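Section 6: When the gripper won't let go (or won't hold on)

Okay, this is the section I wish I'd had in May, when our handheld Trandesik started creeping. Creeping is my word for it. You squeeze the trigger, the fingers close, everything looks great, and then over the next few seconds they ease open again all by themselves. Ours did it with a can of soda halfway between the shelf and the table. Gifty Dogbe was standing close enough to get her shoes wet, and she has asked me to put the shoe part in writing, so there it is.

The cause was a slipped tension cable inside the handle. It's an easy fix and you can do it at your bench, but please go through the steps in order, even if you've done this kind of thing before (I skipped step 2 my first time and pinched a finger hard enough to say a word I won't type).

CAUTION: The return spring stays loaded even with the power off. Keep your fingers out of the jaws until step 4 is done.

What you'll need: the small hex key from the Sedis kit, a flashlight, a soft cloth, and a spare cable, part 1193, just in case.

1. Stop recording and put down whatever you're holding. If the jaws are stuck shut on something, leave it there for now. Don't yank!

2. Switch off at the handle and unplug the battery lead. Wait 35 seconds. I know it feels like forever, but the motor driver holds a charge and can twitch the fingers.

3. Lay the gripper on the cloth with the trigger facing you and open the handle cover. Keep the screws in a cup or something, they roll.

4. Push the spring lock over until it clicks. If you don't hear a click, push again. No click, no going further.

5. Shine the light on the cable where it goes around the drum. On a healthy one it sits down in the groove. On ours it had jumped out and was riding on the rim, so every bit of load made it slide.

6. Seat the cable back in the groove and snug up the tension screw, two turns and then stop. If the cable looks fuzzy or has a kink in it, swap it for the spare now - you'll only be back in here next week otherwise.

7. Release the spring lock, close the cover, reconnect the lead and switch on with nothing in the jaws.

Note: Edem Appiah likes to put a drop of oil on the drum. Please don't be like Edem. Oil gets on the cable, the cable slips, and you're reading this section again.

Checking your work

Do a few dry squeezes first, then try something light and soft. Hold it over a table for a slow count of 60 and watch the gap between the fingers. If it stays put, move on to the real pickup area. Start with the jaws open and walk up slowly, and tell anyone at the table what you're doing before you swing a gripper past their elbow.

Leave the cans for last. They're the heaviest thing on our shelves, and if there's any creep left in the cable, they'll find it.

If it still creeps after a new cable, the drum itself is probably worn. Tag the handle, take it out of use and send it to Parvathi Thevar at the Erside bench. Don't crank the tension screw past two turns to get through the afternoon. I tried that too, and it stripped.
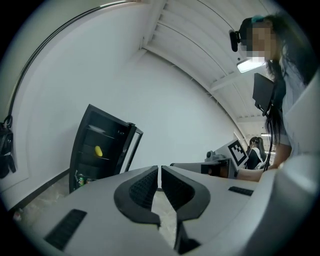
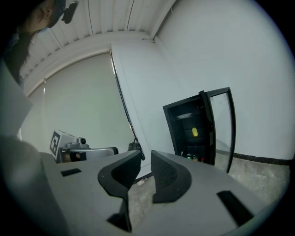
Jaws open in both views, with the yellow object and the cans on the shelves ahead.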